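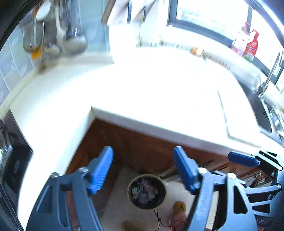

# Kitchen trial puts two sets of gripper fingers side by side

A small team at Voseo has spent the best part of this month in an ordinary home kitchen, finding out which of two sets of finger pads people would rather have on a hand-held gripper when there are real pots and real rubbish to deal with, and the first results were shared with colleagues on Wednesday over a very long lunch.

The grippers are the sort a person holds by a handle, one in each hand if need be, and they carry a camera so that what the fingers do can later be used to teach a robot arm. Both sets of pads are blue and fit the same dark grey linkage, but they come from different moulds. The team calls them Zestel and Grondero, after the two suppliers, and swaps them over at the end of every morning so that no one gets too fond of either.

Milagros Galang, who planned the trial, had first thought of doing the whole thing on a bench in the workshop. She is glad she was talked out of it. "On a bench you put the cup where you like it," she said. "In a kitchen you've got a corner of the worktop in your way and the bin down by your feet, and you have to bend and turn your wrist and think about where your other hand has got to. You learn such a lot about a gripper from that, and you learn it in the first ten minutes!"

There were 41 tasks on her list, from lifting a ladle off its hook to dropping a crumpled wrapper into the bin, and the team got through about 2,000 attempts between them. Thin, floppy things gave the most trouble. The Zestel pads did better with wrappers and bags, while the Grondero pads were steadier on metal handles and (to everyone's surprise) on wet spoons, which had been expected to slide straight out.

Weight came up again and again. With its pads and camera fitted, each gripper in the trial comes to 440 grams, and that feels like very little until you have held one out over a worktop for most of an afternoon. Several people asked for a fatter handle, and one asked for a chair. 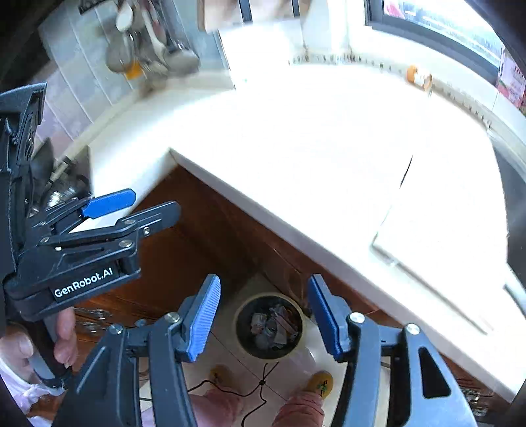 *Words: Benjie Marquez, for the Evangelista newsletter*

The camera views have been just as useful as the grip scores. With the jaws wide open over the floor, the bin sits neatly between the two pads and there is plenty to see on either side of it. Up at the wall it is a different story – swing the gripper quickly and the hanging utensils smear into a blur, so the team now asks people to slow down a little before they reach for anything.

Galang does not want to name a winner just yet. A second round is planned for August with the same list of tasks, and she hopes to try mixed pairs as well, with one kind of pad in the left hand and the other in the right. Anyone at Evangelista who would like a turn is very welcome to put their name down with her before then, left-handers especially, as there were only 2 in the first round.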